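Wrapping liquid detergent bottles so they don't leak in a box

Valbona Shehu
I need to send 4 bottles of laundry detergent to my sister in one carton. Last time I stood them upright with newspaper between them and one leaked at the cap. Do I wrap each bottle or all of them together? And upright or flat?

Hassanpour
Upright if the carton is tall enough. Tape over the caps and put the whole lot in a trash bag.

Rundar16
Check the carrier's rules on liquids first, some want a sealed inner bag.

I'd bundle them. Tighten the caps, put a strip of tape around each one, then lay the bottles side by side on a plastic sheet with the caps all facing the same way. Roll the sheet over them and tape it. Leave 3 inches of extra plastic at the cap end and fold it back twice. After that the bundle goes in the carton with the caps up and paper packed in on all sides.

Do it on a table with some room, the bottles roll. Keep the labels facing up too, so she can read them through the plastic.

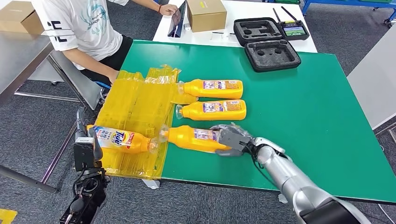
Detergent bottles and yellow plastic sheet, caps to the left

Hokanska
Same as above but I use 2 bags. Tape doesn't stick if there is soap on the neck, so wipe it first.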